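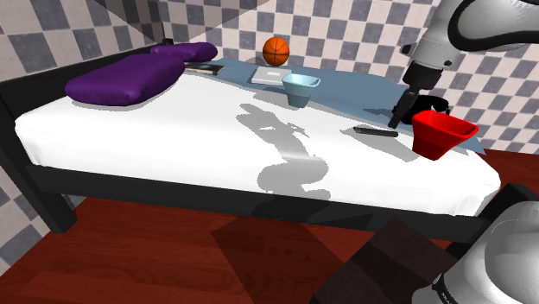
Figure 4-1. Bed with two purple pillows, a light blue sheet and a dark book.

4.2 Filling and carbonating the keg

These steps apply to the Kondlow home draught kit with the Lallano regulator. Clean and sanitise the keg as set out in 4.1 before starting.

1. Close the gas cylinder valve and back the regulator screw off fully, counter-clockwise.
2. Transfer the finished beer through the liquid post with the relief valve open. Stop when the level is 100 mm below the lid opening.
3. Fit the lid, connect the grey gas disconnect and open the cylinder valve slowly.
4. Set the regulator to 200 kPa to seat the lid. Spray the lid and both posts with sanitiser and check for bubbles.
5. Pull the relief valve three times to purge air from the headspace.
6. Chill the keg to 3 °C, then reset the regulator to 100 kPa. Leave connected for seven days.

CAUTION: Do not exceed 300 kPa. The Tetholm relief valve supplied with the kit is not adjustable.

CAUTION: Carbon dioxide is an asphyxiation hazard. Keep the cylinder upright in a ventilated space.

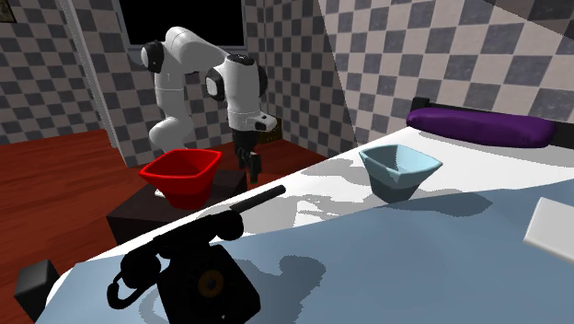 Figure 4-2. Red bowl on dark table, with white robotic arm.

Note: Cask-style ales may be served flatter. Set the regulator to around 127 kPa only if the beer is to be dispensed through the Vincze tap at cellar temperature.

Note: If the pour is all foam, vent the keg, drop the pressure and check the beer line for kinks. Replacement line is sold by the metre.

Section revised by Tahira Bhutto, January.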